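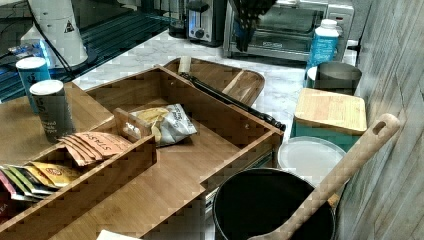
씨앗 보관 이야기가 나와서 너무 반가운 마음에 답장이 길어질 것 같습니다. 저는 작년까지 씨앗 봉투를 과자 깡통에 눕혀서 차곡차곡 쌓아 두던 사람이에요. 그러면 맨 밑에 깔린 봉투는 그해에 끝내 안 나옵니다. 찾으려고 뒤집다가 위쪽 봉투가 터지고, 상추씨가 깡통 바닥에 깔리고, 그 상추씨가 무슨 상추인지 영영 모르게 되고요. 그러다 차 봉지 넣는 대나무 정리함을 보고 생각이 바뀌었습니다. 앞쪽 긴 칸에 분홍, 하양, 초록, 노랑 봉지가 모로 서서 한 줄로 들어가 있으니 원하는 색이 한눈에 집히잖아요. 뒤쪽 칸막이 위에 펼쳐 얹은 STASH 봉지들처럼 글자가 위로 보이게 두는 것도 자주 꺼내는 씨앗에는 꽤 쓸 만합니다. 씨앗 봉투도 크기가 고만고만하니 세워서 꽂으면 그대로 색인 카드가 되더라고요!

먼저 올려 주신 글을 아래에 나눠서 인용하고, 사이사이에 제 생각을 적겠습니다.

2023년 3월 18일, Nollico 씨앗나눔 메일링에 올라온 글:

> 안녕하세요, 베란다와 작은 주말 텃밭을 오가며 키우는 회원입니다.
> 올해는 나눔으로 받은 씨앗이 많아져서 정리를 좀 해 보려고 합니다.
> 다들 어떤 순서로 분류하시나요? 저는 지금 가나다순인데,
> 막상 파종할 때가 되면 봉투를 전부 꺼내게 됩니다.

가나다순은 저도 해 봤는데 두 달을 못 갔습니다. 우리가 씨앗 상자를 열 때 머릿속에 있는 질문은 "당근이 어디 있지"보다 "지금 뭘 뿌려야 하지" 쪽이 훨씬 많거든요. 그래서 저는 파종 시기로 나눕니다. 늦겨울에 실내에서 시작하는 것, 이른 봄에 바로 밭에 뿌리는 것, 5월에 땅이 데워진 다음 뿌리는 것, 한여름에 가을 농사용으로 뿌리는 것. 큰 칸은 이렇게 두고, 그 안에서만 작물별로 모읍니다. 고추 옆에 가지, 가지 옆에 토마토, 이런 식이에요.

여기서 제일 신나는 부분은 이어 뿌리는 작물입니다. 상추나 래디시처럼 여러 번 뿌리는 씨앗은 한 번 뿌리고 나서 봉투를 다음 칸으로 옮겨 둡니다. 이른 봄 칸에 있던 상추가 5월 칸으로 갔다가, 더울 때는 쉬고, 늦여름 칸에서 다시 나타나요. 달력에 따로 적지 않아도 칸을 열면 할 일이 있습니다. 이 방법을 쓰고부터 가을 상추를 한 번도 거르지 않았어요(그 전에는 거의 매년 걸렀습니다).

> 그리고 묵은 씨앗 문제입니다. 봉투에 연도가 없는 것들이 꽤 있는데
> 그냥 다 뿌려 봐야 할지, 버려야 할지 모르겠습니다.
> 특히 파와 양파 쪽이 걱정입니다.

버리기 전에 꼭 발아 시험을 해 보세요. 정말 재미있습니다! 키친타월을 적셔서 꼭 짠 다음, 씨앗을 서로 닿지 않게 펴 놓고 돌돌 말아 비닐봉지에 넣습니다. 봉지 겉에 이름과 날짜를 적고 따뜻한 데 두었다가 작물에 맞는 날수가 지나면 펼쳐 보는 거예요. 저는 지난겨울에 상자를 통째로 비워 가며 38봉투를 시험했는데, 버릴 줄 알았던 것들이 줄줄이 싹을 내밀어서 저녁마다 봉지를 들여다보는 게 낙이었습니다.

파와 양파는 걱정하시는 게 맞습니다. 파속 씨앗은 수명이 짧은 편이라 해를 넘기면 발아율이 눈에 띄게 떨어집니다. 당면하게는 파스닙도 그렇고요. 반대로 토마토나 오이, 호박은 잘 말려 두었다면 여러 해 갑니다. 연도를 모르는 파 씨앗이라면 시험해 보고, 반도 안 나오면 저는 미련 없이 어린잎용으로 빽빽하게 뿌려 버립니다. 드문드문 나와도 파채 한 줌은 되니까요. 발아율이 애매하게 낮은 것은 봉투에 연필로 "배게"라고 적어 둡니다. 배게 뿌리라는 뜻인데, 봄에 급할 때 이 두 글자가 큰 도움이 됩니다.

시험할 때 씨앗이 아깝다는 분들이 계신데, 싹이 튼 것은 그대로 모종판에 옮겨 심으시면 됩니다. 뿌리가 타월 올 사이로 파고들기 전에만 옮기면 멀쩡하게 자라요. 저는 늘 하루 늦게 열어 봐서 타월째 가위로 오려 심는데 그것도 잘 큽니다. 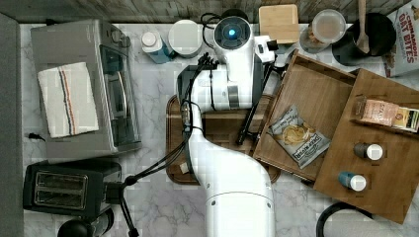 말리는 이야기도 조금 보태겠습니다. 발아율이 떨어지는 원인을 나이에서만 찾기 쉬운데, 채종한 해에 덜 말린 씨앗이 창고에서 여름을 나면 젊은 씨앗도 금방 늙습니다. 저는 접시에 얇게 펴서 그늘에 두고, 콩 종류는 손톱으로 눌러 자국이 안 남을 때까지 기다립니다. 오븐이나 전자레인지로 서두르는 일은 말리고 싶어요(말리는 김에요). 종이봉투에 넣고, 그 봉투들을 뚜껑 있는 통에 모으고, 실리카겔을 같이 넣으면 집에서 할 수 있는 건 거의 다 한 셈입니다. 씻어 둔 잼 병도 아주 좋습니다. 냉장고에 넣으신다면 꺼낸 다음 바로 열지 마시고 병이 실온이 될 때까지 두세요. 차가운 병을 열면 안쪽에 물기가 맺힙니다.

> 토마토는 Flundau를 처음 해 볼까 합니다. 나눔 목록에 있어서 신청은 했는데
> 키우기 까다롭다는 말도 있네요. 해 보신 분 계신가요?

저요! Flundau는 꼭 해 보세요. 제가 이 모임에서 받은 것 중에 제일 좋아하는 토마토입니다. 어깨 쪽이 끝까지 초록으로 남는 품종이라 덜 익은 줄 알고 자꾸 기다리게 되는데, 엉덩이 쪽을 살짝 눌러 보고 말랑하면 따셔야 합니다. 기다리다가 물러서 떨어뜨린 게 첫해에 한 바구니는 됐습니다. 까다롭다는 말은 아마 열매터짐 때문일 거예요. 가물다가 갑자기 물을 많이 먹으면 쩍쩍 갈라집니다. 저는 짚을 두껍게 덮고 물을 조금씩 자주 줬더니 훨씬 나아졌습니다. 곁순은 첫 꽃송이 아래까지만 부지런히 따고, 그 위로는 두 줄기로 키우는 쪽이 저한테는 잘 맞았어요. 잎이 좀 무성해야 햇볕에 데지 않더라고요.

가장 큰 열매가 600그램까지 나왔고, 보통 잘된 것이 400그램입니다. 지지대는 처음부터 튼튼한 걸로 세우세요. 저는 고추 지지대로 버텨 보려다가 장마 첫 비바람에 이랑 전체가 옆으로 누웠습니다. 그래도 그 누운 줄기에서 뿌리가 새로 나서 서리 올 때까지 따 먹었으니 생명력은 참 대단한 품종입니다.

씨를 받으실 생각이면 맨 처음 익은 것보다 줄기 중간쯤에서 모양이 좋은 열매를 고르세요. 속을 긁어 유리컵에 담고 위에 막이 살짝 생길 때까지 두었다가 체에 대고 씻으면 미끈한 껍질이 깨끗하게 떨어집니다. 냄새는 좀 납니다. 식구들이 있는 집이라면 창가 바깥쪽을 추천합니다. 말릴 때 키친타월에 올리면 들러붙어서 고생하니 접시나 커피 거름종이가 좋아요.

> 조명은 Ikoneck 등을 하나 들였습니다. 모종이 웃자라는 건
> 빛이 모자라서인가요, 온도가 높아서인가요?

둘 다일 때가 많아요. 싹이 트기 전에는 따뜻하게, 싹이 보이면 그날로 빛을 주고 온도는 한 단계 내린다, 이렇게 기억하시면 편합니다. 저도 같은 등을 쓰는데 처음에는 너무 높이 달아서 모종이 죄다 콩나물이 됐습니다. 모종 끝에서 30센티미터 높이에 두고 나서 줄기가 통통해졌어요. 등마다, 작물마다 다를 테니 잎 색을 보면서 조절해 보세요. 잎 끝이 바래면 조금 올리고, 목을 빼면 내리고요. 그리고 하루에 몇 번 지나다니면서 손바닥으로 모종 위를 살살 쓸어 주세요. 바람을 흉내 내는 건데 줄기가 단단해집니다. 토마토는 손에 향까지 남아서 저는 이 시간을 무척 좋아합니다.

이미 웃자란 토마토라면 걱정 마시고 옮겨 심을 때 떡잎 밑까지 푹 묻으세요. 묻힌 줄기에서 뿌리가 나옵니다. 가지나 고추는 그렇게 깊이 묻어도 큰 이득이 없어서 저는 원래 깊이보다 아주 조금만 더 넣습니다.

> 마지막으로, 받은 씨앗에 대한 기록은 어떻게들 남기시는지요.
> 엑셀로 하다가 밭에 나가면 안 적게 되어서 흐지부지됐습니다.

저도 표를 만들었다가 열만 늘려 놓고 그만뒀습니다. 지금은 봉투 뒷면에 다 적습니다. 받은 곳, 채종한 해, 뿌린 날, 첫 수확 날, 그리고 맛에 대한 한마디. 자리가 모자라면 종이를 덧붙이고요. 세워서 꽂아 두니까 뽑아서 뒷면을 읽고 다시 꽂는 게 금방입니다. 봉투 앞면 위쪽에는 색연필로 줄을 하나 그어 둡니다. 초록은 또 심을 것, 노랑은 한 번 더 지켜볼 것, 분홍은 나눔으로 보낼 것이에요. 연필을 권하는 이유는, 볼펜은 냉장고를 들락날락하면 번지더라고요.

기록 중에서 제가 제일 아끼는 건 Bedoya 덩굴콩 봉투입니다. 몇 해째 덧붙인 종이가 아코디언처럼 접혀 있어요. 첫해에는 "꼬투리 질김, 다시는 안 함"이라고 적혀 있는데, 다음 해에 "어릴 때 따니 이렇게 맛있을 수가"로 바뀌고, 그다음에는 마른 콩으로 밥에 넣어 먹은 이야기가 나옵니다. 첫해 메모만 믿고 버렸으면 어쩔 뻔했나 싶어요. Bedoya는 흙이 찰 때 서둘러 뿌리면 썩기 쉬우니 5월에 들어서 뿌리시고, 타고 올라갈 줄은 사람 키보다 높게 매 주세요. 꽃이 연보라색이라 담장에 올리면 지나가는 분들이 꼭 물어보십니다.

콩은 제꽃가루받이를 하니 씨 받기가 수월합니다. 그래도 벌이 드나들면서 가끔 섞이는 일이 있어서, 저는 다른 덩굴콩과는 텃밭 반대편 끝에 떼어 심습니다. 호박은 이야기가 완전히 다르니 그건 언제 따로 한번 얘기해 봐요. 제가 작년에 받은 호박씨에서 뭐가 나왔는지 아시면 다들 웃으실 겁니다.

혹시 Bedoya 씨앗 필요하신 분은 메일링 말고 제 주소로 직접 답장 주세요. 반송용 봉투만 보내 주시면 넉넉히 넣어 드리겠습니다. 대신 저는 키 작은 완두를 찾고 있습니다. 화분에서 지지대 없이 버티는 품종을 키우시는 분 계시면 이름만이라도 알려 주세요!

텃밭 동쪽 이랑에서,
Nollico 회원 드림

추신. 위에서 실리카겔 얘기를 했는데, 색이 변하는 알갱이가 든 제품은 음식 담는 병과 섞이지 않게 따로 표시해 두세요. 저는 병뚜껑에 빨간 테이프를 붙여 놓았습니다.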